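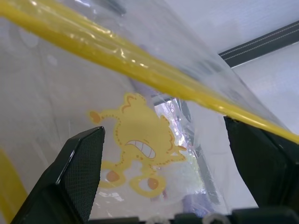 Efe Akande findet, ich solle mit dem Einfrieren auf Vorrat aufhören, zumindest bei Kräutern. Petersilie schmecke nach vier Wochen im Eis nur noch nach Gefrierfach, und Schnittlauch werde strohig. Das stand als Kommentar unter meinem Beitrag vom Juni, und ich habe seitdem ein bisschen herumprobiert.

Bei der Petersilie gebe ich ihm inzwischen halb recht. Grob gehackt und trocken eingefroren taugt sie für Suppe, für Salat nicht. Schnittlauch dagegen kommt bei mir gut wieder heraus, wenn ich ihn gefroren auf das Rührei streue und nicht erst auftauen lasse. Basilikum habe ich aufgegeben. Der wird schwarz, egal ob blanchiert oder roh. Als Pesto ohne Käse geht es, den Käse reibe ich später frisch dazu.

Der Rest vom Gefrierschrank:

- **Zwetschgen:** halbiert und entsteint, erst auf dem Blech vorgefroren, dann in Beutel. Für Kuchen direkt gefroren auf den Teig, Backzeit etwas länger.
- **Bohnen:** 4 Minuten blanchiert, kalt abgeschreckt, gut abgetropft. Letztes Jahr habe ich mir das Blanchieren gespart und es im Februar bereut.
- **Zucchini:** nur geraspelt und ausgedrückt. In Scheiben werden sie Matsch.
- **Brühe:** in Portionen, flach liegend eingefroren. Die Platten stehen danach hochkant wie Ordner im Fach.

Beutel benutze ich mehrmals, solange kein Fleisch drin war. Ich spüle sie mit warmem Wasser und wenig Spülmittel und stülpe sie zum Trocknen über Kochlöffel. Wenn der Verschluss nicht mehr hält, kommen sie weg. Beschriftet wird auf Malerkrepp, der Filzstift direkt auf der Folie war bei mir nach kurzer Zeit verschmiert.

Maricel Catacutan hatte noch nach dem Abtauen gefragt. Einmal im Jahr, meistens kurz vor der Zwetschgenernte, wenn sowieso wenig drin ist. Topf mit heißem Wasser hinein, Tür zu, alte Handtücher davor. Diesmal kam ganz hinten eine Dose ohne Etikett zum Vorschein. Ich habe sie aufgetaut, es war Apfelmus, und wir haben es zu Pfannkuchen gegessen.

Quitten fehlen noch. Die am Zaun sind hart und grün, vor Oktober brauche ich da nicht hinzugehen.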